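Workshop notebook, two-arm drinks bench
October, started writing at 4:40 pm, tea going cold

OK so I'm back on the drinks sorter after leaving it alone for far too long. Quick recap for Jayanthi, who keeps asking me where we are and then reading only the top of the page (hi Jayanthi!): the job is hot cups on one tray, iced drinks on the other, left arm does the paper cups, right arm does the clear ones. No pouring, no lids. Lids are Sharada's problem and she can have them.

First hour went on the cable again. The loop off the left wrist hangs lower than I'd like and on a reach to the far side of the tray it wants to brush the lids. I moved the clip up one hole and gave it a fresh strap, and now it clears when the arm is coming in high. Coming in low I still don't trust it. I'd like to try one of those retracting badge reels (Vimala has a drawer full of them, must ask) but for now the fix is a waypoint: always go up before going across. Slower, but I've stopped flinching.

Then grip force. The paper cups are easy, they're stiff under the band and they sort of center themselves in the fingers. The clear ones are a pain! They give when you squeeze, and if you squeeze on bare plastic the dome lid starts to lift at one side. On the sleeve it's much better. So the rule in the code is now "grip on the sleeve or don't grip," and the grasp height is set from the bottom of the cup instead of the top, which is what I should have done in the summer when Saranya told me to. Sorry Saranya. Closing force is down to 9 on the right side, left where it was at 14 on the left side. Those are just the numbers in our config file, don't go looking for newtons.

One full run of 36 picks after that. 2 bad ones, both on the right, both on the put-down and not the pick. The cup touched the rim of the tray on the way in and tipped a little before I hit stop. I'd drawn the drop zone as the whole inside of the tray and forgotten that the cup is wider than a point, so anything near the edge was asking for it. Shrunk the zone by half a cup all the way around and I'll rerun.

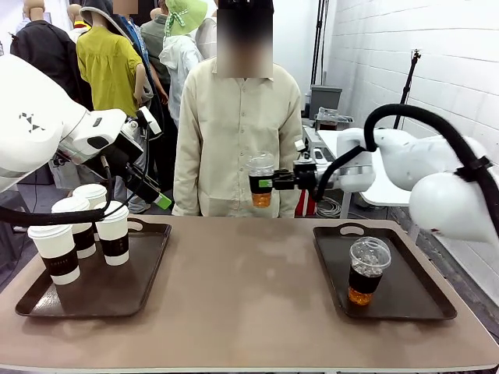
NOTES ON THE TRAYS

Two trays, same model, brown, raised rim, handle slots on the far side. I like them and they stay. The matte table top helps a lot too, the old glossy one gave the overhead camera fits every time the sun came round.

The left tray is where the crowding trouble is. With one cup tucked at the back behind the others, the detector gets a lid and a bit of rim and has to guess the rest. It guesses well enough to find the cup but the center drifts toward the front, and then the fingers come down too close to the neighbor. Options I've scribbled so far:

a) pick front to back always, so the hidden one stops being hidden by the time we need it
b) second camera, lower down
c) space the cups properly and stop making life hard

I'm going with (a) for now. (c) is cheating and (b) means running another cable, see above about cables.

The right side sees the iced drinks fine when they're amber, by the way. The part below the sleeve glows orange and the color mask just grabs it. I haven't tried plain water and I'm a bit scared to. If somebody wants to bring in a cup of water with ice and ruin my evening, please do it while I'm here.

Cempaka wants a speed increase. Not yet! Over the table with a full cup I want the same gentle ramp at both ends, otherwise the drink sloshes up into the dome and the weight shifts just when the wrist is turning. I did try the faster profile on an empty cup and it looked lovely, so there's hope.

ODDS AND ENDS

The corrugated tube on the right arm is fine where it is, arcing up over the shoulder. Please leave it. It looks silly but every tidier way I've tried ends up pinched at full reach.

Green fingertip cap on the left: we're down to the last spare. I've put them on the Bosolach order along with more straps. If the order is already in, tell me and I'll print something soft to tide us over.

Logs from the run are in the Chantharasri folder under "trays", file names are a mess, I'll rename them.

To do next time I'm in:
rerun with the smaller drop zone
front-to-back ordering on the left
ask Vimala for a badge reel
water cup (ugh)
find out who has the long hex key

Stopped at 7:15. Arms parked, power off at the wall.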